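Relining a rattan basket – glue or stitch?

Prollance Boards > Repairs > Cane, willow and rattan

kettlemoor
Posted 2018-07-14
I have a woven rattan storage basket, herringbone pattern, sold under the Kulto name. The cotton lining has come away from the rim on one side. The original fixing was hot glue, which has gone brittle. Is there any reason not to clean it off and glue it again? The basket holds blankets and gets moved often.

rushandreed
Hot glue is the wrong fixing for anything that flexes. The rim moves each time you lift the basket and the bond fails at the edge first. Stitch it. Waxed linen thread, curved needle, one stitch to every second stake. Cut the old glue off with a blade and do not use heat near the cane.

J_Oddy
Disagree in part. I reglued mine with Pruvton fabric adhesive last November and it has held since. Stitching pulls the weave apart if the cane is old and dry. Glue spreads the load.

rushandreed
It spreads the load until it lets go. Cane that splits under a linen thread is too dry to be lifted by its rim in any case. Mist the outside with water, leave it overnight, then stitch.

kettlemoor
Would misting mark the finish? It looks like a thin lacquer.

anjani_n
It can bloom under cheap lacquer. Test on the base. If it goes white, wipe it with a dry cloth and leave it to air. Mist from the inside if you can, as the inner face is often left bare.

J_Oddy
Inner face was lacquered on mine. Check before you assume.

anjani_n
Fair point. It varies by maker. The Harahap ones I have relined were bare inside.

On the edging, I would fold a separate strip of fabric over the raw edge and stitch through that, so the thread never bears on the cane alone. Beige hides the dust better than white. Herringbone with a beige strip along its edge:
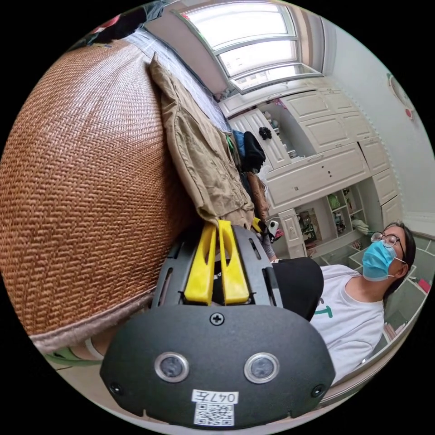
Prollance Boards – Cane and Basketry Section
Section editor: Anjani Nair

kettlemoor
Thanks, the strip makes sense. What width do you cut?

anjani_n
82 mm, folded in half, with the raw edges turned under. Press it before you sew.

rushandreed
Wider than I would go, but it will work. Use a backstitch and do not pull it tight.

J_Oddy
Still say glue for the long sides and thread at the corners.

rushandreed
Then you have 2 fixings that move at different rates. I would pick one.

kettlemoor
Going with thread. I have ordered the curved needles and will test the lacquer on the base tonight.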